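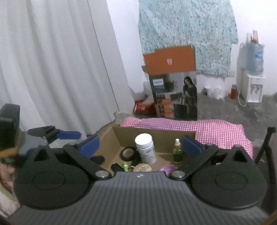

Hand-held gripper kit: one unit or the pair?

Posted by drurgate_bench

We are pricing the Omivier hand-held gripper kit for recording tabletop picking tasks. The items are household ones: tape rolls, dropper bottles, jars, small boxes. The seller offers a single unit or a set of 2, and the set costs a good deal more. Does the second unit earn its price? Also, do the finger pads hold smooth glass?

Soden42

Buy the pair if any task needs one hand to steady and the other to lift.
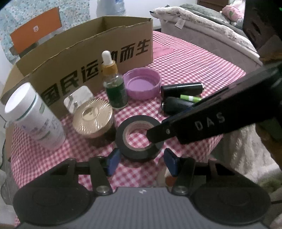 Tape lying flat is the awkward case. The pads have to close across the full outside width, so measure your widest roll against the jaw opening before ordering. For glass, wipe the pads with a damp cloth and let them dry. Ours hold a dropper bottle by the body but slip on the bulb. Spare pads are order code 3813 and are sold in twos.

Căpraru

Single unit here, no complaints. Never tried glass.

drurgate_bench

Thanks. Widest roll fits on paper. Does the set come with one charger or two?

Soden42

One. Order another.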